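5 Mar 2020

Last June I started writing down when the 26 bus turned up at the stop at the bottom of our road. I've now got enough to say something about it, so this will be a long thread.

The 26 runs from Ilby to Gollow by way of the hospital and the retail park. It's run by Jovton, who took it over from the old company when the contract changed. I use it most days. I also work from home with the stop in view, which made this a lot easier.

Method first. I noted the time the doors opened against the time on the printed timetable. Anything up to five minutes late I put down as on time. Anything early enough to miss by turning up when the timetable says, I put down as not on time. If it didn't come at all, same.

I did this for 1,862 buses. I was out or away for plenty more and those aren't in it. Evenings are thin because I'm usually cooking.

Of those, 1,081 were on time. That is 58%.

I expected worse. If you'd asked me last summer I would have said one in three. I think you remember the ones you stood in the rain for and forget the ones you just got on.

The mornings are fine. Before eight it's nearly always on time, both directions. If you start work early you probably wonder what everyone else is moaning about.

It goes wrong when the schools come out. A bus gets held up on the Gollow side, has no slack at the terminus, starts back late and stays late until the evening. The timetable gives it 3 minutes to turn round at Gollow. The driver has to get everybody off, change the blind and get everybody on in that.

The drivers aren't the problem, by the way. Most of them are making up time wherever they safely can. One told me they'd asked for a longer layover before the contract even changed.

Early buses annoyed me more than late ones. There's a stretch on winter mornings at weekends with no traffic where it comes through before it should and doesn't wait. If you miss that one you have a long stand at a stop with no bench.

The bench went when they redid the pavement. The shelter went at the same time and came back. The bench didn't.

A few people have asked about the live display. I stopped trusting it in the autumn. It shows the timetabled time until the bus is quite close, then it changes its mind. When a bus has been cancelled it counts down to "due", sits there, and then the line just disappears from the board.

The app is a bit better — it does at least show you a dot on a map. If the dot is on the Ilby side of the bridge you have time to put your shoes on.

I sent a summary to Jovton in January and had a polite reply saying punctuality is affected by traffic. I've sent the full spreadsheet to the council now. They hold the contract and they can ask for the turnaround to be changed.

What I've asked for is small. A longer stop at Gollow in the afternoon, and the weekend morning buses told to wait for their time. Neither needs another vehicle as far as I can see, though the longer stop might cost one trip a day. I'd take that.

If you live on another route and want to try this, use a notebook first and type it up later. I tried to do it straight into my phone and gave up inside a week. Write the timetabled time down before the bus comes. You'll be tempted to guess it afterwards.

Also write down the weather. I didn't, and I wish I had. My feeling is that rain makes it worse, but I can't show that.

Someone replied that the Mfinanga estate buses are worse. They might be. Nobody has the numbers, so please go and get some.

I'll carry on until the new timetable comes out and then compare the two. The spreadsheet is open to anyone who wants a copy, just message me.

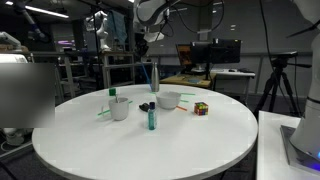
One correction before I stop. I said both directions were fine before eight. The first one back from Gollow is often late, and I only started noting it in the autumn.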